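3.2 Participants and washing routine

We enrolled 1168 adults with dry or easily irritated skin, of whom 1162 completed the full course. Each used the Ciltolden cream twice a day and wore their own clothes as usual. Fabric type was recorded at entry, as wool and coarse knits can raise itch scores.
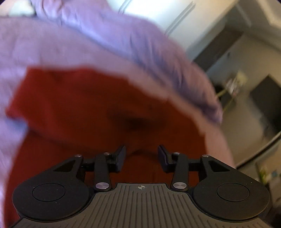

Figure 2. Red fabric partly covered by a light lavender fabric.

Skin moisture was measured on the inner forearm at the start and after eight weeks. Participants rested indoors before each reading, with sleeves rolled up.

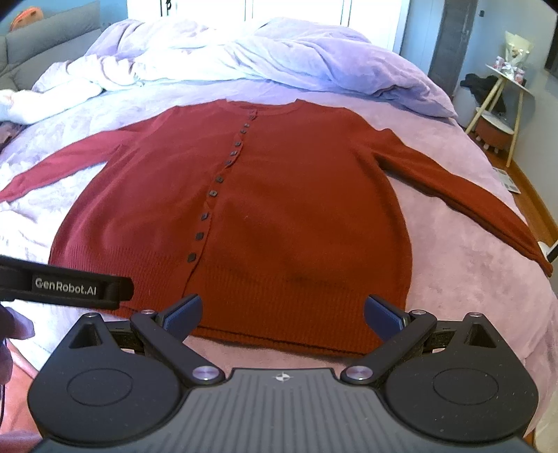 Readings were taken by the same nurse where possible. Those who changed detergent during the study were analyzed separately (see Section 4.1).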